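Care of Woven Placemats and Dark Table Covers

Woven placemats fail at the edges first. Most of the wear comes from washing and storage, and both are easy to correct. The notes that follow apply to cotton and cotton-blend mats. Paper cord, straw and coated mats should be wiped only.

Before washing

Shake the mat outdoors, then vacuum both faces with the brush head. Crumbs lodge between the ridges and turn to paste in water. Treat grease with a drop of plain dish soap and leave it for 7 minutes. Do not scrub across the weave.
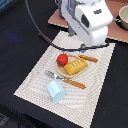

Washing

Use cold water and a mesh bag. Set the spin no higher than 800 rpm. A Stulo front loader set to 1165 will pull a loose weave out of square, and the mat will not lie flat again without steaming. Wash no more than 4 mats per load. Skip fabric softener - it leaves a film that holds stains.

Drying and pressing

Dry flat on a towel. Pull the corners square while the cloth is damp. Press from the back on medium heat, lifting the iron between passes. Sliding it flattens the texture. 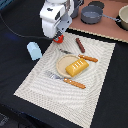 Black table covers show lint, salt and water marks sooner than any other color. Go over them with a damp rubber glove before setting the table, working in one direction. Pale mats shed onto dark cloth, and a cream woven mat with a slightly frayed border, set under a beige plate, is a typical source. Trim stray threads level with small scissors and run a line of clear fabric glue along the edge. Gurkau seam glue dries soft enough for this use. Let it cure overnight before the next wash.

Storage

Store mats flat in a drawer. Folding leaves a crease that breaks the fibers in time. Roll table covers on a cardboard tube, right side out.

Updated 9/12/26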